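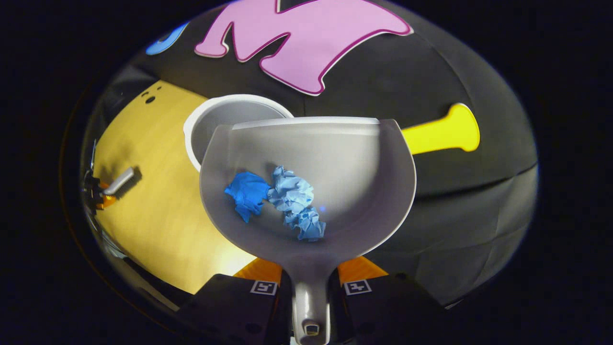 A pá cinzenta com dois papéis azuis amassados dentro.

Pá de plástico translúcido: dá para salvar ou é assim mesmo?
Publicado por Radwa Ghoneim em Limpeza e arrumação – 483 visualizações

Comprei esta pá na Brelholm, cabo curto, plástico cinza claro meio translúcido. Para papel é uma maravilha: bolinha amassada entra e fica lá, quietinha. O meu problema é o resto da vida, que não é feito de papel. A borda de cima é um pouco curvada e arredondada, e quando encosto no chão para recolher farelo ou areia do gato, metade passa por baixo e forma aquela linha fininha que a gente empurra até a parede e finge que não viu.

Além disso, o plástico está ficando fosco. Já lavei com detergente 2 vezes e continua com cara de segunda-feira. Existe jeito certo de usar, ou compro outra?

Pendo Urio
Radwa, isso tem mais cara de concha do que de pá de lixo. Concha é para enfiar no saco de ração ou de areia e tirar cheia. No chão, borda redonda só encosta num pedacinho, e o farelo sabe disso.

O que faço com a minha: pano úmido dobrado no chão, borda apoiada em cima do pano, e varro na direção dela com escova macia. O pano segura o pó fino e depois vai para o tanque. Para areia de gato, desista e pegue uma pá reta com lábio de borracha. A minha é da Amrani e aguenta bem, embora tenha a cor de um remédio para tosse.

Sobre o fosco: muitas já saem assim de fábrica. Se for gordura, água morna, bicarbonato e esponja macia. Não use palha de aço, ou aí sim vai ficar fosca.

Hicham Kabbaj
compra um aspirador

Nabila Abdel Hamid
Concordo com a Pendo, menos no bicarbonato – no meu potinho deixou uns risquinhos. Vinagre diluído, dez minutos, enxágue. E pendure a pá em vez de largar no fundo do balde, onde a borda entorta com o peso de tudo o que mora lá. Quanto à linha de pó junto à parede, aqui em casa ela já tem direito a voto.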